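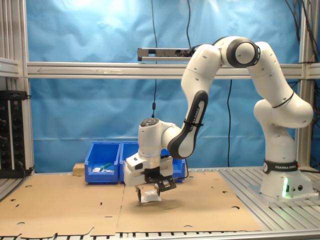
Speaker notes: Tie-breaking rules in short group-stage tournaments

Talk length 25 minutes, questions after. Slide numbers in the margin refer to the printed handout, which has the tables at a size people can read.

1. Opening

Start with the problem, no preamble. Four teams, single round robin, 6 matches, top 2 go through. Three points for a win, one for a draw. Ask the room which criterion they would apply first when two teams finish level: goal difference across the group, or the result between the two teams. Hands up for each. Do not comment on the split yet.

State the scope. Football only, groups of four, one match against each opponent. Leagues of 18 or 20 teams behave differently and are left out. So are groups of three, which have their own trouble with the idle team in the last round. If someone raises groups of three, park it for questions.

2. How often it matters

The data set is 427 completed groups from regional youth and amateur tournaments, collected by Henrike Buschmann and cleaned by Thịnh Thân. Credit both on the slide and out loud. Groups with a forfeited or abandoned match were removed before the count, so 427 is the figure after cleaning.

Three kinds of tie to separate:

Ties that do not affect anything, for instance third and fourth level on points when both are out.

Ties that affect seeding only, first and second level on points and both through.

Ties across the qualifying line, second and third level, sometimes with first or fourth in it too.

The talk is mostly on the last kind. The seeding kind gets one slide, number 9, and can be dropped if time is short.

Point to the shaded column in handout table A. Do not read the rows out. Last time this took four minutes and the room lost the thread.

3. The two families of rules

Overall goal difference first. Every goal in every match counts. Simple to compute, simple to show on a scoreboard. The weakness is that a heavy win over the bottom team can outweigh a loss to the direct rival. Work through the Kälin group on the handout:

Kälin beat Plevau 1-0.
Plevau beat the bottom team 7-0.
Kälin beat the same team 2-0.
Both lost 1-0 to the group winner.

Both finish on six points. Plevau has goal difference plus five, Kälin plus two. Plevau goes through under this rule, having lost to Kälin. Let people check the sums. Someone always does.

Head-to-head first. Under this rule Kälin goes through. The argument in favour is that the two teams have met and one of them won. The weakness shows up with three teams level, and that is the next section.

Keep the tone neutral. Organisers in the audience will have one or the other in their own regulations and the purpose is to have them read the wording again.

4. Three teams level

Standard circular case: A beats B, B beats C, C beats A, all three beat D. All on six points. The head-to-head table among the three has each team on three points, so points alone separate nobody. The next step is goal difference within the mini-table, then goals scored within it, and only then the overall figures.

The step that gets left out of written regulations is what happens when the mini-table separates one team and leaves two level. Two readings are in use:

Reading one: go back to the start and apply head-to-head again to the remaining two teams only.

Reading two: carry on down the list using the three-team mini-table.

They can give different results. Use slide 12, with these scores:

A beats B 3-2.
B beats C 1-0.
C beats A 2-1.

Mini-table goal difference: A is level at zero (four for, four against), B is level at zero (three for, three against), C is level at zero (two for, two against). Goal difference does nothing. Goals scored puts A first, B second, C third. Pause here. That one resolves cleanly.

Now change C's win over A to 1-0. A has three for, three against. B has three for, three against. C has one for, one against. C drops out on goals scored, A and B remain level on three each. Under reading one, go back to the match between them, A won 3-2, A ahead. Under reading two, carry on to overall goal difference, where the scores against D decide it. If B beat D by five and A beat D by one, B is ahead. Same results, different order, and the regulations that say "head-to-head, then goal difference" do not tell the referee coordinator which.

Recommended wording is on the handout, section C. Florian Poulain drafted it and it has been through two seasons at the Vasemport tournament without a query. Read the second sentence aloud, it is the one that does the work.

5. Last-round incentives

The claim to make carefully: the order of tie-breakers changes what teams need from the final match, and therefore how they play it.

With head-to-head first, a team can be certain of first place after two rounds in situations where goal difference would still leave the place open. Six points, both wins, and the only team able to reach six has already been beaten by the leader. The third match then has nothing riding on it for the leader. It may rest players, and the opponent in that match benefits.

With overall goal difference first, fewer positions are locked after two rounds. The cost is that a team may chase goals against a beaten side well past the point where the match is a contest. In youth tournaments this is a real consideration. Ingeborg Moser's suggestion, to cap the goal difference counted from any one match, is on slide 15. Mention that a cap produces more ties and so puts more weight on whatever comes next in the list.

Simultaneous kick-offs in the last round. Assume the room agrees with the principle. The practical limit is pitches. Two matches per group, two pitches per group, and a six-pitch site can close only three groups at once. Go to the Tukum schedule as the worked case and show the gap between the first and last block of groups.

If asked about agreed results: a draw that sends both teams through is possible under either family. The tie-break order alters the score needed, and does not remove the case. Do not name tournaments.

6. The bottom of the list

What remains when everything on the pitch is level. Options in use, with notes:

Disciplinary points. Needs a card record that is complete and signed. Lorenz Berchtold's check of the July match reports found cards entered on the report and missing from the summary sheet, so if this criterion is in the regulations someone has to reconcile the two before the table is published.

Drawing of lots. Fair in the narrow sense. Must say who draws, where, and who may watch.

Penalty shoot-out. Works only when the two teams have just played each other in the last match and no other team is level with them. The regulations need to say that the teams stay on the field until the other result is confirmed.

Ranking from a previous edition. Avoid. New entrants have no ranking and are placed last by default.

One minute each at most. The lots item tends to attract anecdotes.

7. Comparing across groups

Only if the clock is under 20 minutes at this point. Where the best third-placed teams also go through, head-to-head is not available, the teams have not met. Points, goal difference, goals scored, discipline, lots. If the groups are unequal in size, results against the bottom team of the larger groups are normally discarded, and the regulations should say whether cards from those discarded matches still count. Most do not say.

8. Things to ask the room to check in their own regulations

Whether "goal difference" is qualified as overall or between the teams concerned, every time it appears.

Whether the restart rule is written for three or more teams.

Whether a forfeit has a stated score, and whether that score counts in the tie-break.

Whether the order used for the group table is also the order used by the scoring software. Default settings differ, and the Tukum tables were published in the wrong order for one evening for that cause alone.

Questions

Likely ones: away goals (not applicable, single matches at one site), four teams level on three points each (possible, mini-table equals the full table, so both families give the same answer), bonus points for goals scored (outside scope, see handout section E for two references).

Handout version is Sep 24, 2022. Earlier copies have an error in table B, columns two and three swapped. Ask anyone holding one to take a new copy from the side table.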